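About Skidovus

Skidovus supplies artificial flowers to shops, hotels, event decorators and theater prop departments. The company was set up by Josefien Verbeke, who trained as a textile technician, and Cornel Neagu, who had worked in wholesale display goods. It operates from a single site with a showroom at the front and a packing hall behind it.

What we supply

The catalog lists 418 items. Of these, 129 are roses, sold as single stems, sprays and loose heads. The remainder covers peonies, ranunculus, eucalyptus, ivy and filler foliage. All items are stocked by color code, and the code on the label is the same one used on the invoice and in the online catalog.

Roses are divided into two ranges. Werus is the standard range, intended for window displays and table work seen from a normal distance. Grisia is the close-view range, with softer petal fabric and more variation in leaf color. Heads from both ranges can be ordered without stems.

Petals and foliage

A rose head is built from the center outward. The innermost petals are furled tightly and fixed first, then the wider petals are added in overlapping layers with the edges rolled back. The lowest petals are the largest and do most of the work in setting the outline of the bloom. We ask our makers to leave slight irregularities in these, as a head with identical outer petals looks flat under shop lighting.

Leaf color is specified separately from bloom color. A single green tends to look uniform when stems are grouped, so we prefer a mix of pale and dark leaves with toothed edges. 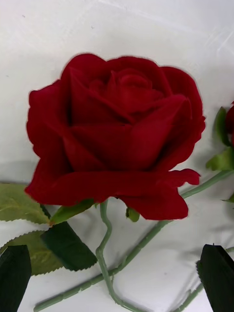

Crimson rose with pale and dark green leaves, on white fabric.

Checking and storage

Incoming stock is sampled by carton. Each sample is laid out on a white cloth and compared with the reference piece for that color code. We check petal attachment, fraying at the edges, stem straightness and shade. Reds receive a second comparison under warm light, where differences between dye lots are easier to see. A carton that falls outside tolerance is held and returned.

Accepted stock is stored in closed boxes away from daylight. Heads are packed face up in one layer. Customers are advised to do the same between seasons and to remove dust with a soft dry brush or cool air. Steam will reopen crushed petals but should not be applied near glued joints.

Orders and samples

The minimum order is 84 stems, which may be mixed across colors within one range. Sample sets contain 2 heads per color code and are credited against the first order. The Pan color card, covering both rose ranges, is reissued every May and is sent free to account holders.

The showroom is open by appointment. Trade account applications are handled by Cornel Neagu; questions on fabric, dye lots and custom colors go to Josefien Verbeke.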